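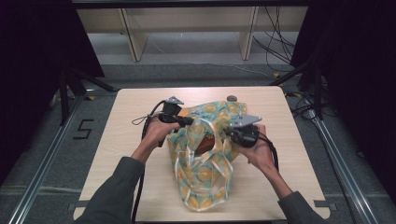
Bolsa de plástico translúcido con círculos estampados, sobre la mesa.

Abril, 17:30. Cuaderno del taller.
Placa de bronce del monumento a los caídos, segunda semana.

¡Ya se leen las dos columnas de nombres! Esta mañana quedaba la esquina inferior derecha, la que llevaba media vida debajo del goteo de la cornisa, y después de comer ha empezado a soltar la costra verde con el bisturí de punta redonda. Debajo hay una pátina marrón preciosa, muy pareja, con las letras bastante más vivas de lo que esperábamos. En la fila de los artilleros ha salido una tilde que en la transcripción del archivo no figura. Hay que avisar al ayuntamiento para que la corrijan en el panel antes de mandarlo a imprenta.

Lo que se ha hecho hoy:
Lavado general con agua desionizada y detergente neutro, brocha blanda, sin empapar los tornillos.
Limpieza mecánica de la esquina, siempre en seco y con lupa.
Prueba de cloruros en tres puntos. Dos negativos y uno dudoso, junto al escudo. Repetir.
Fotos con luz rasante de las dos columnas, antes y después.

Nada de lija en la placa. Lo apunto otra vez por si alguien abre el cajón y ve el pliego de 400: es para las cabezas de los tornillos nuevos.

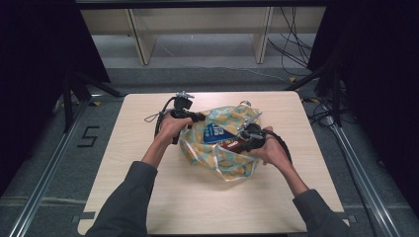
Las catas de cera han salido mejor de lo previsto. Probamos en el reverso la Kavow en pasta y la Rastside líquida, cada una en un cuadro marcado con cinta, con el bronce templado y trapo de algodón. La Kavow entra muy bien en el fondo granulado, se deja repartir con brocha de cerda y después de frotar queda satinada, que es como debe verse una placa así. La Rastside corre más, pero en la segunda mano se pasa de brillo: parecido a lo que hace la luz en los pliegues de la bolsa de plástico, reflejos por todas las arrugas. Puesta en vertical al lado de la carretera, con el sol de la tarde, no se leería ni un apellido. Me quedo con la Kavow, dos manos finas, y espero unos 20 minutos entre una y otra antes de frotar.

Para quien siga mañana: el bote abierto está en la balda de arriba. Queda de sobra para el anverso. Si hace fresco en la nave, calentar el metal con el soplador al mínimo y sin pararse nunca en el mismo sitio, que el bronce de los bordes es mucho más delgado que el centro.
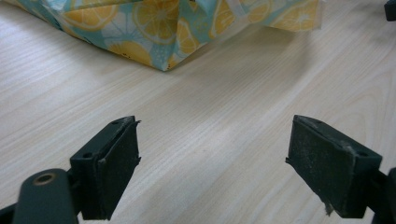
Taller de Conservación de Metales – Museo Militar de Villanueva

Anclajes. Los cuatro pernos originales son de hierro y son los culpables de los churretes naranjas de la piedra. Se sustituyen por inoxidable con casquillo de nailon, para que no haya contacto directo con el bronce. El agujero de arriba a la izquierda está comido y pide un casquillo más ancho. Los pernos viejos se guardan etiquetados, no se tira nada.

Piedra. La gente de Sivis pasó por el monumento y dice que el granito está sano. Solo han encontrado una junta abierta en el lado norte, la rellenan ellos con mortero de cal. Muy buena noticia, temíamos tener que desmontar el zócalo entero. Les he pedido que dejen libre una ranura detrás de la placa para que ventile y el agua tenga por dónde salir.

Letras. Entre los dos lados hay más de 200 nombres y me gustaría repasarlos uno a uno con la lista del archivo antes de encerar, ahora que se ven tan bien. Mejor por parejas, una persona lee y la otra señala. La primera media columna la he hecho hoy y es un trabajo emocionante de verdad – se encuentran hermanos seguidos, el mismo segundo apellido, y de pronto te has quedado callado delante de la mesa.

Pendiente:
Repetir cloruros junto al escudo.
Consultar lo de la tilde.
Pedir casquillos y algodón sin apresto.
Mirar si la caja de transporte vieja sirve. Creo que le falta altura para el marco nuevo, medirla con la espuma puesta.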